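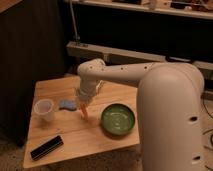
Unit 7. Surface Objects: Sorting, Clearing and Wiping a Small Table

Course: Domestic Work Methods, Millton
Instructor: Zoia Prokopenko
Lab lead: Xinyi Deng

7.1 Scope

This unit covers the clearing of a small table that holds a few unrelated items. Large dining tables and kitchen counters are treated in Unit 8. Read 7.2 and 7.3 before the lab session. The method is the one used in the February section, with changes to the order of wiping.

7.2 Terms

Clearing: removing every item that does not stay on the surface.
Staging: moving an item to a temporary position on the same surface.
Home position: the shelf, drawer or hook to which an item returns.
Free area: the part of the surface that can be wiped without lifting anything.

7.3 Object classes

Open vessels, upright. The class includes cups, bowls and jars without lids. The translucent plastic cup and the green bowl on the plywood table both belong to it. A tapered cup has a narrower base than rim and tips more easily than a bowl of the same height. Grip it below the rim, on the side wall. Check the inside before lifting. Frosted plastic hides a small amount of liquid when seen from the side, so look in from the top.

Soft items. Cloths and sponges are classed together for clearing and apart for washing. A bluish item lying crumpled near the cup is a typical case: from a distance it could be either one. Pick it up before assigning it to a bin. A crumpled cloth is lifted from the middle, shaken once over the sink and folded in half twice. A sponge is squeezed and set on its edge.

Rigid items without an opening. Lids, coasters, trays. Stack by size, largest at the bottom.

7.4 Order of work

1. Identify items that stay. Leave them where they are until step 5.
2. Empty the vessels. Carry one at a time if there is liquid inside.
3. Remove vessels from the edge inward. A cup near the edge goes first.
4. Remove soft items.
5. Stage the remaining items on one half of the table and wipe the free area along the grain.
6. Move the staged items across and wipe the other half.
7. Dry with a second cloth. Bare plywood should not be left damp, especially at the seams and along the cut edges.

In the earlier handout, soft items came before vessels. Pulling a cloth out from beside a light cup knocked the cup over in 19 of 58 recorded trials, and the order was reversed.

7.5 Lab exercise

Work in pairs. One student clears and the other keeps the record sheet. Set out two open vessels, a soft item and one object of your choice. Complete the sequence twice, changing places after the first run. Note any item that was staged more than once and the position from which it was moved.

Submit the sheet to Xinyi Deng by Saturday, September 19, 2026. Sheets without both names will be returned.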